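Filed under: Diary, Home, Small Defeats

November 2025

Laundry day, which I had promised myself would be Sunday and then Monday. The forecast for the rest of the week is rain, the good towels are gone, and I was down to the socks from the Clestell conference, which say CLESTELL up the side in case I forget who bought my lunch.

Eduardo Cruzado had told me over dinner that folding is a matter of having a system. He has one. He lays everything face down, brings the sleeves in across the back, and folds up from the hem in thirds, and he has the look of a man whose drawers close. I went home and ordered nothing, bought no dividers, and resolved to use the bed as a table like a grown woman.

T-shirts went fine. Pillowcases went fine. The pink wall got a hard look while I matched socks, and I still think it was a mistake to let the Ramholm color card talk me into it, but it's on there now and I paid $268 for the privilege, rollers included. Then I got to the sweatshirts, and the system began to show its age.

A gray sweatshirt on a gray sheet is a poor choice for anyone who needs to see where one thing stops. You reach for a cuff and get a fistful of bed. The hood is worse. There is no place in Eduardo's thirds for a hood.
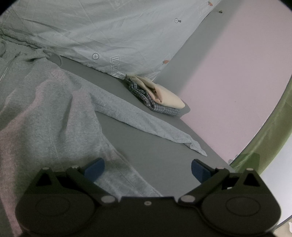
Trinidad Saludo wrote back before I'd even put the kettle on. Forget the thirds, she said, fold it in half the long way, lay both sleeves down the middle, tuck the hood in on top and roll the whole business up from the bottom like a sleeping bag. Also tie the drawstring first or you'll be fishing it out of the neck with a safety pin by December. Also, why was I doing this on the bed, did I want to sleep tonight?

I did want to sleep tonight. I rolled one up her way and it held, more or less, until I set it on the shelf, where it opened like a slow gray flower. The second one I hung on the back of the door. The fitted sheet I have decided is folded if it is on the mattress.

Supper was toast. Must call Plevell about the dryer noise.

We use cookies to remember your preferences. By continuing to read you agree to this. Accept | Manage settings

Contact | © Lumbao Diaries | Back to top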